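Emville Residence Furnishing Project
Progress report to the Sleiman Fund
December 14, 2025
Prepared by Yamila Retamal, Project Coordinator

1. Status of works

Work on the small bedrooms continued through the reporting period in line with the schedule agreed in October. Of the 83 rooms in the program, 42 have been furnished and handed over to the residence office. Delivery of the remaining beds has been confirmed by the supplier, Zenach, and no change to the approved budget is requested.

2. Storage and shelving

Each room receives one tall, narrow bookcase in white with open compartments, placed against the wall. The open design was selected following comments from residents, who asked for storage that could be reached without moving other furniture. Baskets are supplied with the bookcases for small personal items, and residents may keep them on the shelves or elsewhere in the room. Light wooden flooring has been retained throughout, and wall outlets near the floor are to remain accessible when the bookcase is positioned.
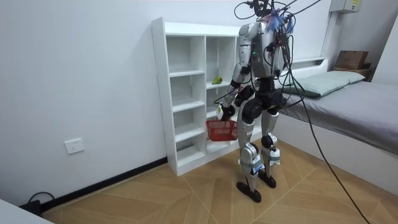
3. Outstanding items

Nuanchan Siriwan has inspected the completed rooms and recorded two matters for correction. Several bookcases on the upper floor require additional wall fixings, and the order for baskets is short. The supplier has agreed to replace the missing items at no charge to the project.

4. Next period

The second installment is requested under the terms of the grant agreement. It will be applied to the remaining 41 rooms, beginning with the east corridor. A revised room list and copies of the delivery notes are attached to this report.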